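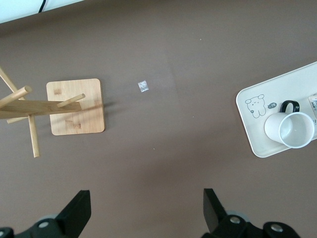
Bamboo mug tree leans and tips when it's loaded, and a question about a tin

Print | E-mail this page

Reading time: 7 minutes

Rafia Cheema
July 15, 2020

I bought a bamboo mug tree to get the mugs out of the cabinet over the stove, which we need for plates. It has a square base, one post in the middle and round pegs going out in different directions. It came assembled. Empty, it stands fine. Once there are mugs on it, it leans, and twice it has gone over when I took one off. The first time nothing broke. The second time I lost a handle.

Our mugs are not all the same. Two are large Trater soup mugs that weigh a lot more than the others, and the rest are ordinary coffee mugs. I would like to keep the soup mugs on the tree if I can.

What I have tried so far:

I turned it so the lowest peg faces the wall. No difference.

I put a folded dish towel under the base. This made it worse.

I checked the table with a level and the table is flat.

The post also has a little movement in it where it meets the base. I can feel it if I hold the base down and push the top with one finger. I don't know if that is normal for these or if it should be tight. I don't see a screw on the top side of the base. There are a few darker patches in the wood that could be plugs or joints, and I would rather not dig into those until somebody tells me what they are.

The table is brown with a smooth matte finish and it marks easily, so please nothing that will leave a sticky ring. I also don't want to screw the tree to it. We move that table against the other wall when we have people over.

Second part. I want to keep tea bags next to the mug tree in a flat tin I already have. It has had other things in it, and it still has a barcode label stuck on the front. How do I get the label off without taking the paint with it, and is it all right to put tea in there? The bags are the kind with no paper envelope around each one.

Finlay Moncrieff

You have two separate problems with the tree, a loose post and an uneven load. Fix the post first. If you only spread the mugs out, the post will keep working itself looser and you will be back where you started by winter.

Take everything off and lay the tree on its side on a towel. Look at the underside of the base. On most of these the post is held by one long screw that comes up from below, in the center, in a recess. Sometimes it is covered by a felt or rubber dot, which you can lift with a fingernail. If the screw is there, tighten it by hand with a screwdriver that fits properly. Don't use a drill driver. Bamboo splits along its length, and once the bottom of the post has split the screw has nothing to hold on to.

If the screw turns and turns without getting tight, the hole is stripped. Take the screw out, put wood glue and a couple of flat wooden toothpicks in the hole, break the toothpicks off level, let it dry overnight and put the screw back. I use Zheng glue, but any yellow wood glue will do this job.

If there is no screw at all, the post is a glued joint. Pull it gently. If it comes out, scrape off the old glue down to bare bamboo, put on new glue, push it back in, and check that it is upright from two sides before you leave it. A box of books on either side will hold it in position. Leave it a full day. If it doesn't come out, don't force it. Run thin wood glue into the gap with a toothpick, rock the post a few times so the glue goes down, wipe off the extra with a damp cloth, and leave it standing.

Don't dig at the patches on top of the base. They may be plugs and they may just be the ends of the strips the base was glued up from. Neither one is going to help you.

About the load. Stand at the tree and look at which way each peg points. The soup mugs have to go on the two lowest pegs, and those pegs should point in opposite directions or close to it. If they both point to the same side, then put one soup mug low and balance it with two ordinary mugs on the other side. Fill the tree from the bottom up and empty it from the top down. That second rule is the one people in the house will forget. You can get around it by hanging the mugs that are used most on the top pegs, so that those are the ones people reach for.

Hang each mug so the handle sits right back against the post. A mug hanging on the end of a peg pulls a lot harder than the same mug pushed all the way in. With some handles the mug body touches the post and it won't go any closer, and then it's as good as it will get.

The towel made it worse since a soft layer lets the base sink on the heavy side. Put the base down on the bare table, or on thin hard pads. I would use four small felt pads, one in each corner and as far out toward the edge as they will go. The corners on yours may be rounded, so set the pads just inside the curve. Felt won't mark a matte finish. Cheap clear rubber dots can, if they are left for months.

If it still tips after all that, add weight to the base. Cut a piece of steel plate the same size as the base, or have it cut, and fasten it underneath with short screws, then put the felt on the plate. Measure the thickness of the base first and buy the screws shorter than that. I did this with mine in February and it hasn't gone over.

I don't know anything about tea, so I will leave the tin to someone else.

Parveen Kakakhel

For the tin. I have done a lot of these, and it depends on whether the label is paper or plastic.

Try a corner first with your thumbnail, dry. If it comes up in one piece with a slight stretch it's plastic, and you should warm it with a hair dryer on low, holding the dryer a hand's width away, and pull it back slowly and flat against itself. If it tears and leaves white fuzz, it's paper. For paper, lay a folded cloth soaked in warm water over the label only, and leave it until the paper goes gray. Then it will roll off under your finger.

Either way there will be glue left. Cooking oil on a cotton pad, ten minutes, wipe, then dish soap. Do not use nail polish remover, and don't use the rough side of a sponge. The white on these tins is often just a thin coat and a printed logo comes off even faster than the white. Check what you use on the bottom of the tin before you put it anywhere near the front.

Don't soak the whole tin. Water gets into the rolled rim and it will rust from the inside of the fold, where you can't dry it.

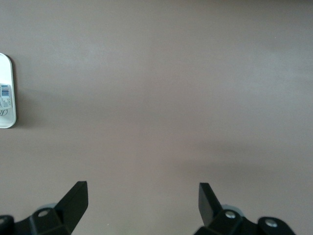
White tin with the barcode label on its face and the script logo below.

As for putting tea in it, what matters is what was in there before. Candy or cookies, fine. Wash it with a cloth wrung out in soapy water, dry it, and leave it open for two days. If it held soap, balm, polish or anything with a scent, I wouldn't put unwrapped tea bags in it. Tea takes up smells very fast. You can still use it with bags that come in their own envelopes. If you don't remember what was in it, leave a plain cracker inside overnight with the lid shut and taste the cracker. It's a better test than your nose.

Also check for bare metal inside, mostly at the corners. If you see any, line the tin with parchment paper.

Keep the tin on the side of the tree where the mugs are light, or leave a gap. You don't want a soup mug coming down on it.

Sohail Jatoi

Just return the mug tree and get a rack that goes on the wall. I had a bamboo one and it fell over, and my sister had one and it fell over. A Flinitz rail with hooks took me less than an hour to put up and it holds everything. For the tin, buy a jar.

Comments

Rafia Cheema: Thank you. There was a screw underneath, covered with a brown felt dot the same color as the recess, so I had missed it completely. It took nearly a full turn. The movement at the bottom of the post is gone. I have moved the soup mugs down and put felt in the corners. I haven't added a plate.

Finlay Moncrieff: A full turn is a lot. Check it again in a month. Bamboo dries out indoors and the screw can go slack again even when it's done right.

Shoaib Hashmi: Is there a way to do the weight without metal? I don't have anywhere near me that cuts steel.

Finlay Moncrieff: A ceramic floor tile, if you can find one close to the size of the base. Stick it on with construction adhesive, finished side up against the wood, and put the felt on the rough side. It is lighter than steel, so go one size larger than the base and let it stick out evenly all the way around.

Shoaib Hashmi: I did the tile. It sticks out by a finger's width and I don't mind how it looks. One of the pegs is loose too. Same glue?

Finlay Moncrieff: Same glue. Turn the peg as you push it in, and don't hang anything on it until the next day.

Rafia Cheema: The label was paper. Warm cloth and then oil, as Parveen said. I stopped with a small bit of glue left near the logo and used a little more oil on it the next morning. The cracker tasted like a cracker.

Parveen Kakakhel: Good. Change the parchment now and then if you are using it. The tea dust collects underneath.

Sohail Jatoi: Still think the wall is better.

Rafia Cheema: We rent, so I can't put holes in the wall. I should have said so in my post.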